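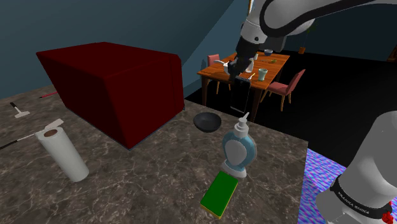
What is wood made of?

Wood is the hard material inside the trunk, branches and roots of a tree. Many dining tables are made of it. Under a microscope, wood is a mass of tiny tubes called cells. The walls of the cells contain cellulose, a strong fibre, and lignin, which stiffens the fibre.

Growth rings

A tree adds new wood just under its bark. Wood made in spring is usually paler, and wood made in late summer is darker. One pale band and one dark band together make a ring. In cool climates, a trunk with 100 rings is almost always 100 years old.

Hardwood and softwood

Hardwoods, such as maple and eucalyptus, come from flowering plants. Softwoods, such as pine and spruce, come from trees with cones. The names do not measure hardness. Balsa is a hardwood, and a fingernail can dent it.

Drying

Fresh timber holds a lot of water. It shrinks as it dries, mostly across the grain and very little along it. Boards are stacked with gaps between them so that air can reach every side.

Word list

Grain: the direction of the fibres
Lignin: the stiff material in cell walls
Timber: wood cut for building

Page last checked 30/01/2025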